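4.2 Keeping new players at the table

The meetings at Trorkcombe were held once a month, and each evening offered five games. Most were short role-playing sessions of our own writing; Hamix, a trading game with hidden goals, was played every time. We asked 24 players to fill in a form after their first visit and again in July.

The players who came back spoke little of the rules. They remembered if the game master had learned their name and if the first turn came quickly. In Hamix the waiting before a first turn was long, and 8 players wrote that they felt lost during it. Geum-ok Byun then shortened the opening, and we kept this version for the rest of the study (Figure 3).

Figure 3. Workspace.

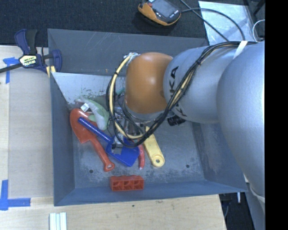 Funmilayo Okafor, reading a draft of this section, objected that a short opening also takes away the time in which strangers begin to talk, and she would have kept the long one for tables where all players are new.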